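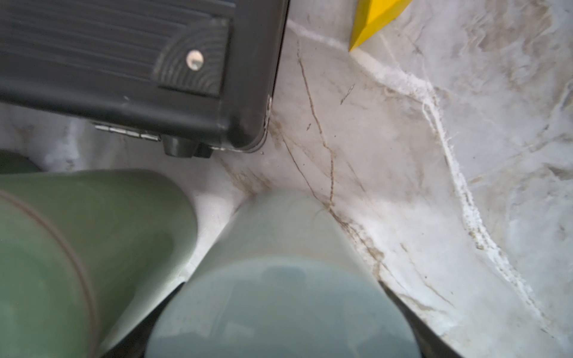
Gripper over the white sheet, black case top left. Yellow wedge next to it.

Chore day at the Plistow shop – can machines tidy up yet?

18/01/2018, posted by Fiachra Gallagher

Quick one, typing this between jobs. Regulars know the question by now: can you hand the end-of-day bench clear-up to a machine and go home? Cases shut, small bits back in the tray, cover sheet flat. Dull work. A new starter at Hayes picks it up in a morning. We've been at it with an arm since August and have logged some 839 tries.

Short answer, not yet. Longer answer, depends which chore.

Hard cases. Best of the lot. Stiff, dark, doesn't change shape when you touch it. The one in the photo has a ribbed lid, a metal hinge strip, and a knob on the front edge. Lifting a case like that I'd trust to the arm most days. Working the clasp, no. Small black clasp on a black case is a rotten target and our software still goes for the knob half the time.

Small bright stuff. Yellow is a gift. Color picks it out from a pale background right away, then it's just a matter of which way up to grab it. Angled faces slip. Tulico pads helped a bit, the Revisano ones we tried before were too hard and went back in the box.

Cloth, sheets, anything that creases. Still awful. Look at the white stuff under the fingers – folds, gray smudges, thin brown streaks running off like veins in stone. To you and me it's one surface. To the software every crease could be an edge of somthing. It'll pinch at a streak and come up with nothing, then pinch again. Smoothing a sheet flat takes me 7 seconds. Arm's best is 3 minutes and I wouldn't call that flat.

Soft rounded fingers do help here, they don't snag. Slow though.

So for anyone asking wether to buy: picking and placing solid things, yes, have a look. Folding, smoothing, fiddly catches – keep your people. Ask me again in August.

More pics when I get round to sorting them. Comments open, be nice.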